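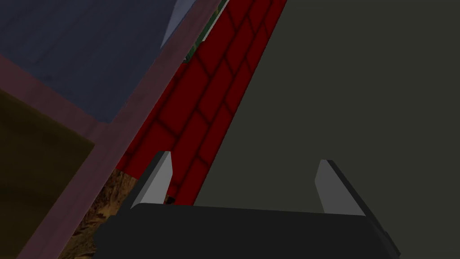 brickfoot88: Looking for opinions on sealing a brick floor in a back entry. The house is on Hawthorne and the floor is 194 square feet, laid on sand as far as I can tell. I want something that doesn't turn shiny. The color I'd like to keep is the plain red brick against a gray wall, same as in the render at the top. The store has two products, Arura matte and Fengate penetrating. Has anyone used either?

Reply from tollgate_m:
Used Arura on our porch. Two coats, 8 hours between them. It went a bit darker and stayed that way. No shine.

Reply from sandbed:
I wouldn't seal it at all. Brick on sand pulls moisture up from below, and a film coat will haze. Sweep it, mop it now and then, leave it alone.

Reply from tollgate_m:
Ours is on sand too — no haze after two winters.

Reply from brickfoot88:
Mine gets muddy boots every day, so leaving it bare worries me. Leaning toward the Fengate.

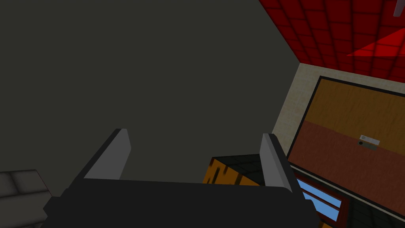

Reply from oldmortar: Penetrating is the safer choice over sand, but test one brick in a corner first and give it until Tuesday or so before you judge the color. I paid 90 dollars for a can of Navska and hated the orange it gave me.

Reply from sandbed:
Still say skip it. Mud sweeps off once it dries.

Reply from brickfoot88:
Will do a corner behind the door and post back.

3 min read

We use cookies to improve your visit. Accept | Manage settings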